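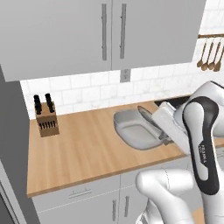

*Gray baking dish on a wooden countertop, Prarkside.*

The Prarkside cookware open day starts at 9, which on a Saturday in winter is a test of character. I failed it and got there at half past, in time to miss the pastries and catch the whole of the welcome speech.

Prarkside makes baking dishes. It has made other things in its day, including a fondue set that our guide, Kanyarat Mahawong, mentioned in the tone people use for a cousin in prison. The tour takes in the glazing room, the packing hall and a long corridor of old catalogs under glass. I liked the corridor best. The December catalogs are all goose.

The glazing room is loud and smells like a wet sidewalk. We were given paper hats. Mine didn't fit, and I wore it on top of my head like a boat for the rest of the morning. A man in front of me asked Kanyarat why his dish at home had gone cloudy. She asked what he washed it with. He told her, and she was quiet for longer than was comfortable.

They sell almost 200 shapes. I asked which one does best and was told the plain rectangle, by a mile, every year. The design department has evidently made its peace with this.

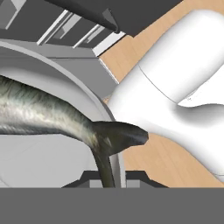 *A fish on a round, pale gray dish.*

Lunch was in the canteen, $9 with coffee. I had the lentil soup and a roll that fought back. Obaidul Debnath, who runs the factory shop, sat across from me and explained the seconds shelf: first quality on the left, seconds on the right, and a middle section that he called "a conversation." I bought an oval from the conversation. It rocks a little if you set it down on the long side.

Parking is behind the Zallanus tile warehouse, and the sign faces the wrong way if you come in from the highway. The shop takes cards. The bus back leaves from the front gate, and the driver won't wait while you go back for your scarf.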